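Noura Abu Hammour had the kettle on before I'd found the right door at Wernside, and she was three sentences into her work before I'd found a pen. I liked her straight away!

She has been hooked on robots since 2002, when an uncle let her take his printer to bits. These days she runs Karaki, a small project on teaching a two-armed humanoid to sort things by colour, and nearly all of it happens in simulation.

"People want to see the real one," she told me. "I say fine, but the simulated one did 3000 runs last night and I was asleep."

The job sounds like nursery school (I said so, and she laughed). There are two trays, one red and one blue, and the ball has to go in the tray that matches. So what's hard about it?

"The hands," she said. "Picking the tray is easy. But which hand picks the ball up, and where does the other one go in the meantime? Our first version had them bumping into each other constantly."

Her fix was to have people do the task first, 300 times over, steering both arms themselves, and let the robot learn from that.

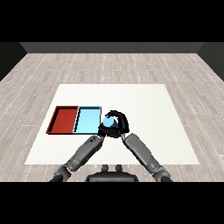

She then doubled it to 600, expecting a big jump, and got a rather small one. What helped far more was throwing out the examples where the person had dithered. "I was quite cross," she said. "We'd spent all of December collecting those."

Next she wants to try shifting the trays about between runs. I asked if she was nervous. "Oh, terribly," she said, and went to top up the pot.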